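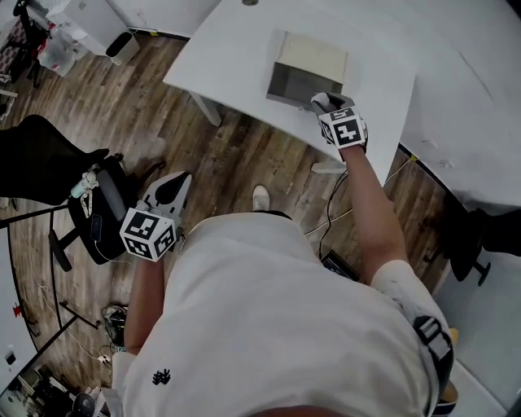 ZOSTHORPE — Jorent, the mail-order stationer that has been sending the wrong envelopes to the right people for six years, announced in January that it will stop shipping small orders in big boxes. The change covers every item in the Jorent catalog, down to the single eraser, which until now has traveled in a carton fit for a toaster. Under the new plan, called Tenia, the company will cut its range of carton sizes from 282 to four and ask its packers to use the smallest one that closes.

By Petrică Olteanu, Jorent Press Office
January
14 comments | 31 shares

"We had a carton for every occasion, including several occasions that never came up," said Tudor Sandu, managing director of Jorent. "One was made for a globe we stopped selling. We kept ordering it. I think people had grown fond of it."

Tenia grew out of a letter from a customer who had ordered one pencil sharpener and received it in a carton she later used to store a winter coat. She wrote to say thank you. The letter was read aloud at the spring sales meeting as praise, and it took most of the afternoon before somebody in accounts asked what the carton had cost.

The four new sizes are named Small, Less Small, Medium and Stanciu. The last is named for the Stanciu drafting table, the only product Jorent sells that needs it. A proposal to call it Large was turned down after staff pointed out that anything called Large would be used for everything.

Customers will notice a few other changes. Paper padding will be limited to items that can break. Rulers will no longer be wrapped one by one, and the printed card reading "Please Enjoy Your Ruler" is being retired. Invoices will be folded once and placed on top of the goods, where they can be found, and the second copy of the invoice, which was put in to explain the first, has been dropped.

Orders for more than one item will go out together when all the items are in stock. Jorent admits that many customers believed this was already the case. "So did I," said Sandu.

A trial run in the Zosthorpe warehouse covered 1,000 orders and was judged a success, with one reservation. The new cartons fit their contents so well that almost 6 percent of customers in the trial called to ask whether the rest of the order was on its way. Packages will now carry a short line on the lid: "This is all of it." The company tested a friendlier version and found that it led to more calls.

Prices will stay the same through the end of the catalog year. Delivery charges on orders that fit in a Small will go down, and charges on the Stanciu will go up by an amount Jorent describes as honest. Anyone who has been saving the old cartons may keep them, and the company asks that they not be mailed back, however kindly meant. The return service is for goods only. Cartons sent to the returns desk have to be logged, and the form for logging them has a field for the reason, and the desk has run out of polite reasons.

The leftover stock of old cartons will be offered at no charge to schools, theater groups and anyone in Zosthorpe who is moving house. Collection is from the side gate between 9 a.m. and noon. Visitors should bring a vehicle larger than they think they need, and string. The globe cartons have all been spoken for by the sales department, which has not said why.

About Jorent

Jorent sells pens, paper, desk goods and one drafting table by mail from its warehouse in Zosthorpe. Its catalog comes out twice a year, in an envelope that is currently under review.

Press contact: Petrică Olteanu, Jorent Press Office, Zosthorpe. Samples of the four cartons are available to reporters on request and will be sent one inside another.

Share this release | 31 shares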